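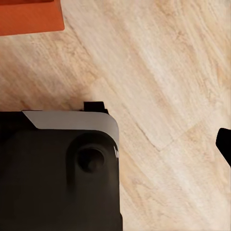
Clatport, 10/13/22

I've been meaning to write up the Drimadetti hand controller since May, when my brother-in-law talked me into it, and I'm glad I waited, because my opinion of it has changed twice. It's a grip with a trigger and a thumb dial, and you use it to steer a simulated arm through a chore while the software saves your motions as a lesson. I paid 400 dollars for mine, which made me swallow hard, but I have had a lovely time with it.

The first evenings were clumsy ones! The trigger is stiff out of the box, and I kept squeezing when I only meant to lean. Přemysl Sokol, who wrote the Zedlow guide that comes with the software, suggests saving 20 good runs of one task before you try a second, and I wish I'd listened sooner — my early runs wander all over the place.
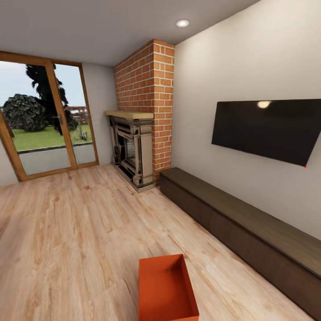
Depth is where I struggled most, and I think most newcomers will too. With only a screen to go by, you have to learn how far down the floor is, and the wrist view and the room view tell you different things. I got into the habit of checking the wide view before each run, using the long planks and the low dark console under the television to get my bearings, and then finding the open orange-red box again before I touched the trigger. It helps that the box is such a bright color against that pale wood.

The battery lasts up to 14 hours, and the cable is nice and long. My one real grumble is the thumb dial, which turns the wrist too fast at the default setting. Turn it down before your first lesson, and do give your hand a rest now and then. I'd buy it again, though I'd look for a used one first.

Print this page | E-mail this page

Comments (3)

Katiyar: Mine had the stiff trigger too. It loosened up after a couple of weeks.

plumgarden86: Does it work left-handed? My daughter wants to try it.

Katiyar: @plumgarden86 Yes, there's a mirror option in the settings, but the dial is still a bit of a reach.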